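Closar Yard Gets Its Design Guidelines, and I Couldn't Be Happier

Jul 15, 2026
By Tala Akl, Rastden Planning + Design

I've been waiting a long time to write this one! Last night the Ollen city council adopted the Closar Yard Design Guidelines, the document that will steer what gets built on the old rail yard between Mill Street and the river, and my team at Rastden wrote it. I'm told a press release should be short and serious. I'll try for one of the two.

If you don't live in Ollen, Closar Yard is 40 acres of gravel, sheds and leftover track just south of downtown. Trains stopped using it years ago, and since then it has mostly been the thing you drive around to get to the river. The city bought the land, rezoned it for homes, shops and workspace, and then hired us to answer the next set of questions. How tall should the buildings be along Mill Street? Where do the loading docks go? Can you see the water from the bus stop? (You can now, or you will, because the guidelines keep three view corridors completely clear.)

At full build-out the neighborhood will hold 1038 homes, and 183 of them will be set aside as affordable rentals. Those are spread over the whole site, on the same streets and with the same front doors as everything else. I argued hard for that and I'm glad it stayed in.

The plan splits the yard into nine blocks, all of them small enough to walk around in a few minutes. Buildings along the river step down to four stories so the path stays sunny in the afternoon. Along Mill Street they can go up to eight, but anything above the fifth floor has to be set back from the sidewalk. Parking goes underground or behind the buildings, and no garage door can face the river path – that was probably the single most popular rule in the whole document.

I also want to say something about ground floors, which I could talk about all day. We've asked for tall ceilings and lots of small storefronts on the main street, with doors close together, so that a shoe repair place or a little grocery has a shot at affording the rent. One big empty lobby can kill a block. My colleague Hadi Zoubi measured storefronts all over downtown Ollen to find out which widths seemed to work, and his drawings are in the appendix, down to the awnings. Go look at them, they're lovely.

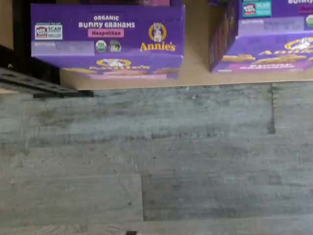

Damian Moser wrote to us after the February open house that he'd take the extra height on Mill Street if the river side stayed low, but that he wanted the promise in plain words and with a number attached. Fair enough, Damian! The four-story limit is on page one of the river chapter, and it's written as "must," with no "should" anywhere near it.

We heard plenty of other things at that open house and in the letters that came in afterward. People wanted benches with backs. They wanted street trees that would still be alive in ten years, so we wrote a whole section on soil depth, and I will happily bore you with it if you call me. A lot of people asked us to save the brick signal house, and it's staying where it is, with a small square around it. We couldn't do everything. The footbridge over the river is drawn as a dotted line because there isn't any money for it yet, and the guidelines say so.

A few thank-yous. Majdi Smadi ran the traffic work and put up with me moving the same intersection over and over. Rania Chamoun and the landscape team at Chamoun designed the river path and the stormwater gardens next to it, and they're the reason the low end of the site will be a place to sit instead of a big concrete pipe. The city's planning staff read every draft, including the bad ones.

So what happens now? The city will divide up the land and invite builders to make offers, starting with the two blocks closest to the bus stop. Every proposal gets checked against the guidelines before it goes to council, and Rastden will stay on as design reviewer through the first phase. Street and sewer work comes before any buildings do, so expect digging before you see anything pretty.

The full guidelines are free to read at the Ollen planning counter and at the main library – ask for the printed copy, the fold-out maps are much easier on paper. Reporters who want drawings or a walk around the site can call our office and ask for me. Wear real shoes, it's still all gravel out there.

Related news
Closar Yard open house: what we heard
Chamoun joins the Closar Yard team
Why storefront width matters, by Hadi Zoubi
Ollen council approves rezoning of the rail yard

Contact | Press | Careers | © 2026 Rastden Planning + Design. All rights reserved. | Back to top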